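Automation and Work, Unit 6: Chores and the Machines That Can't Do Them Yet
Instructor: Kirsten Lachance
Handout revised 3/16/20

Read the Dhillon chapter before this one. It is the optimistic case, and you should know what it claims before you hear me grumble about it.

The question for this unit is narrow. Can a machine tidy a table, load a washer, or sort a bin of mixed parts at a price and speed that would make anyone put down money? My answer is no, and I've been giving it long enough to have heard "two more years" several times.

Start with what gets shown. A typical task is small objects on a flat surface: pick one up, put it on a mat, do it again. The objects are rigid and brightly colored. Nothing is sticky. Nothing belongs to a toddler who wants it back. Much of this work is done in simulation, where a dropped part costs nothing and the table never wobbles unless somebody writes the wobble in. 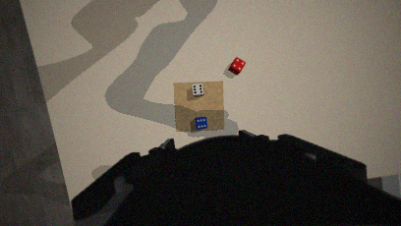
Now compare the floor. At the Wenham packing plant, the trial cell was set up to move 42 kinds of item. By July it was handling 19 of them, and a worker stood beside it all shift to clear jams. The report still called the trial a success — on the measure the vendor had picked. Ask who was paying that worker, and under which budget line.

Grenuvgate's kitchen demo has the same trouble. The clip runs 20 seconds. We don't learn how many tries came before it, or who wiped the counter.

Terms to know
Cycle time: seconds from one finished move to the next.
Intervention: any time a person has to step in. Check how a paper defines it, as some leave out resets.
Transfer gap: the drop in performance when a skill learned in simulation is run on real hardware.

For discussion
Pick one chore you did this week and break it into steps. Most people get past 10 without trying. Mark the ones where you used touch more than sight. Then read the Harnenum brochure again and see which of your steps it mentions.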